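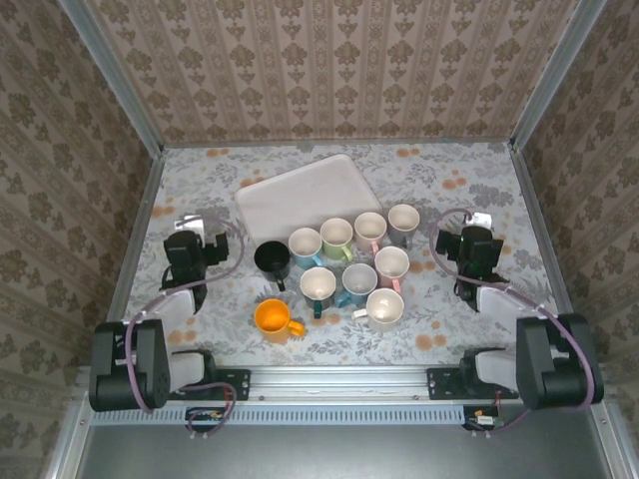 Damasow Stoneware-Look Mug Set and Serving Tray: Review
Reviewed by Lorraine Lightfoot

The Damasow mugs are sold individually or as a mixed-color set, with the tray as an add-on. I bought the mixed set and the tray in March from Skatdale and have used both daily. The mugs are ceramic. The tray is plastic, off-white, with rounded corners and no printed pattern.

Color
The range covers black, gray, white, light blue, a stronger blue, teal with white, pale green and pink. The shades are muted and sit well together on a patterned cloth. Most have a pale interior. The black mug is dark inside as well, and it is harder to judge the fill level of coffee in it. Tea drinkers may want to choose another color.

Capacity
My kitchen scale gave 3,028 g of water across all the mugs I tested to a sensible drinking level. Individual fills varied more than I would like for a matched set. The white one is slightly larger than its neighbors, and shoppers who need equal servings should buy a single color.

Handles
A full mug of just-boiled water was comfortable to hold by the handle after five minutes. Two fingers fit. Three do not, at least on my hand.

Surface and cleaning
The pink finish is the weak point. It is soft in tone with a slight sheen, and any dirt on it is obvious.
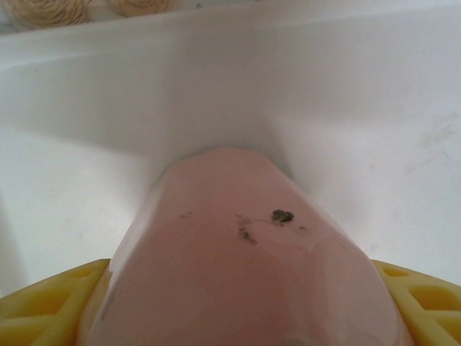
Dark specks and thin gray streaks read clearly against a color this pale, where the black mug would hide them. Warm water and a soft cloth are the first thing to try. For dried residue I use a baking soda paste, left on for ten minutes and rinsed. I do not use scouring pads on any of the set.

Tray
Large enough for a family breakfast, though not for the full set with handles turned out. The plain surface wipes down quickly. It weighs nearly 170 g less than the Plurkon tray it replaced and flexes a little when carried by the short ends.

Storage
The mugs do not stack. Allow a full shelf, or hang them from hooks.

Verdict
Four out of five for the mugs, three for the tray. I would buy the gray and the light blue again and skip the black.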